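# How to put in eye drops after an eye procedure

Many people leave the clinic with a small bag of drops and one sheet of paper, and at home they are not sure what to do first. I wrote this guide for patients of our day clinic in Nirer, but the steps are the same in most places. If your own doctor told you something different, follow your doctor.

## Before you start

Put these things on a clean table:

- the bottle, and the sheet with your times
- clean paper tissues
- a small mirror, if you like to use one
- a clock or a phone with a timer

Read the label every time. Two bottles can look very similar, and the wrong one is easy to take in the early morning. Some of our patients put a rubber band on the bottle they use more often – you can feel it with your fingers even when your sight is not clear.

Wash your hands with soap and dry them well. If the label says "shake", shake the bottle gently before you open it.
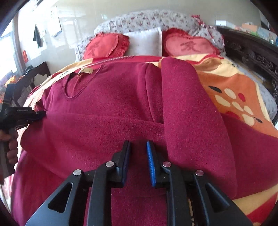

*Reading time: 2 minutes (335 words)*

## The steps

1. Sit in a chair with your head back, or lie flat on your bed. Lying down is easier for most people in the first days.
2. Take off the cap and put it on a clean tissue.
3. With one finger, pull the lower lid down a little. It makes a small pocket. Do not press on the eye itself.
4. Look up at the ceiling and hold the bottle over the pocket. The tip must not touch the eye, the lid or the lashes.
5. Squeeze one drop. If it falls on your cheek, try again with another one.
6. Close the eye softly and press the inner corner, next to the nose, for one minute. Do not squeeze the lids together.
7. Wipe the cheek with a clean tissue and close the bottle.

## If you have more than one bottle

Wait five minutes between two different drops. If you also have an ointment, use it last, and wait 15 minutes after the drops. Your sight will be cloudy for a while after the ointment, so many people keep it for bedtime.

## If your hands shake

Rest the hand with the bottle on your forehead. You can also ask for a plastic guide that sits over the eye. The pharmacy on Wustine Street keeps the Dunilex model, and they will show you how it fits your bottle.

## When to call

Call the clinic the same day if you have strong pain, if the eye becomes more red, or if your sight gets worse. For questions about your times only, the nurse desk is at extension 287, from 8 in the morning.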